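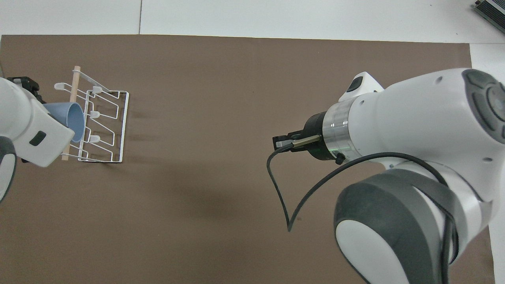

Dish rack on a brown mat and light blue cup.

Premaveo Household Survey: data card

Maintained by Nathalie Kramer and Stijn Segers. Last edited Monday, December 26, 2022.

What's in it
2,000 survey rows on how people say they wash dishes at home: by hand or machine, how often, how long, and how much water they think they use. One row per household, in a single CSV file.

What we don't trust
The water column. People were asked to guess, and a lot of them guessed 10 or 100. We left those answers alone, but please don't put an average of them in a headline.

The minutes column is a little better. Still, it's self-reported, and people who hate a chore may well remember it as longer. We have no meter readings to check against.

"Washes daily" was reworded in April. The first 1,000 rows used the old wording. Earlier copies of this card said the two versions were comparable. We never tested that, so the claim is gone.

Sampling
Sign-up was open to anyone with the link. Call it a sample if you like, but it doesn't represent any country or city, and weighting won't fix that.

Uses
Fine for teaching data cleaning. Poor for policy. We've been asked if it shows that machines save water. It doesn't.

Missing values
Blank means skipped. Zero should mean zero, though we have doubts about the early rows.

Corrections
Send the row number and the reason. "Looks wrong" is not enough for us to change a value.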